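Subject: Re: [storage-l] White board surface and smoked boxes

On the Skolness list, an earlier post asked:

> We are replacing the packing tables in February. Does anyone use a
> loose white board over a wooden top, or do you paint the top itself?
> Also, do the tinted boxes from Piro show the contents well enough to
> do without labels?

Board over wood. Ours is laid on a light wooden table and covers most of it, with a narrow strip of wood left bare along the far edge. We do not fix it down. When one side is scuffed past cleaning, we turn it over. Painted tops at the Dratura store needed redoing after about 3000 boxes.

On the boxes, tint matters less than what is behind them. Against white you can make out a light, flat item through the wall, but not small print. Against a dark floor it is harder.
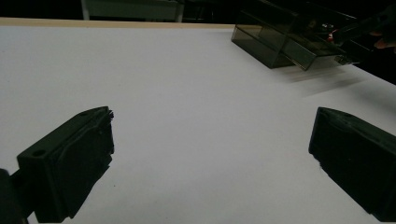
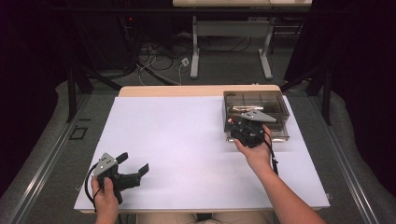
White board on the table, smoked plastic box towards the far right in the second.

We therefore still label, on the short side, 8 mm up from the base. The Zwane labels peel cleanly if removed within the year. After that, allow time for the glue.

I would order the board slightly smaller than the top. Full-size boards catch on sleeves at the near edge. Our part number for the plain one is 339; check the thickness before ordering, as the older stock is thinner.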